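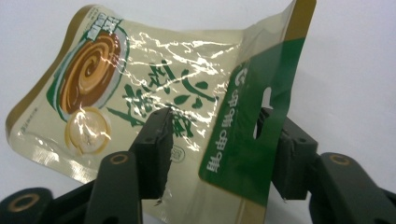
Preguntas frecuentes de la liga de hockey en línea Siqueira

¿Quién puede inscribirse?
Cualquier jugador mayor de 16 años. No hace falta haber competido antes, pero sí saber frenar y patinar hacia atrás. Los menores de edad deben entregar la autorización firmada por el padre, la madre o el tutor.

¿Cuántos jugadores admite cada equipo?
Un máximo de 14, incluidos dos porteros. La lista se cierra en junio y después solo se aceptan cambios por lesión.

¿Cuánto cuesta la temporada?
La cuota es de 257 euros por jugador y cubre pista, arbitraje y seguro. Los porteros pagan la mitad. Cada equipo deja además una fianza de 500 euros, que se devuelve al terminar si no hay sanciones pendientes.

¿Qué equipos juegan este año?
Repiten Ketar, Stendach y Fluvix. Los demás se publican cuando se confirma el pago.

¿Cuánto duran los partidos?
Dos tiempos de 20 minutos a reloj corrido. En los dos últimos minutos el reloj se para si la diferencia es de un gol. En la fase regular los empates valen un punto y no hay prórroga.

¿Qué protecciones son obligatorias?
Casco con rejilla o visera, guantes, coderas, espinilleras y coquilla. Sin el equipo completo el árbitro no deja entrar a la pista.

¿Puedo cambiar de equipo a mitad de temporada?
No, salvo que el tuyo se retire.

No he encontrado equipo. ¿Qué hago?
Apúntate a la lista de jugadores libres. La lleva Everaldo Rangel, que la envía a los capitanes antes del cierre.

¿Cómo se reclama un resultado?
El capitán escribe a Edivaldo Rangel antes de las 20:00 del día siguiente al partido y adjunta el acta. Las decisiones disciplinarias se recurren por la misma vía.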